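I got to the old Barrientos Building a little before nine in the morning, and Žofie Hudec was already on the front steps with two coffees and a flashlight. She has been digging into the history of the place for seven years now, ever since she rented a room on the top floor and found a layer of newspaper under the linoleum.

"I thought I'd spend a weekend on it," she told me. "I wanted to know who put the building up, and that was all."

Who put it up was a dry goods merchant named Barrientos, who bought the corner lot in Tivmont and ran his store on the ground floor with rooms to let above. The brick front went on later. Žofie is pretty sure the original was clapboard, and she walked me around to the alley to show me a strip of it still hanging on behind a drainpipe (I would have gone right past it!).

"People look at the cornice and say, oh, what a nice brick building," she said. "It's a wood building in a brick coat." 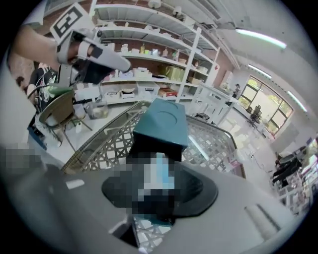
The part I really wanted to hear about was the shopfront, so I asked her about the years when the Hatico family had it. They were confectioners, and they knocked two narrow windows into one wide one so the candy could be seen from the streetcar. Murdo Lamont, who grew up across the street and came over to join us, remembers the counters best. I mentioned a display case I'd seen, with a curved glass top and white diamond lattice along the front, and asked if theirs had been anything like it. He shook his head. "Plainer than that," he said. "Straight glass, dark wood, and a brass rail we all put our fingers on."

He also remembers the upstairs tenants, 30 of them at one point by his mother's reckoning, with one bathroom on each floor. Žofie raised an eyebrow at that. The directories she has read give a lower number, but she says directories missed boarders all the time – and she's not about to argue with Murdo's mother.

The next puzzle is the back wing. It doesn't line up with the main house, the floors are a step lower, and the deed calls it "the Jemov house" with no explanation at all. Žofie thinks it stood on its own once and got swallowed when the store grew. She's waiting on a copy of an old survey from the county, which should come in October.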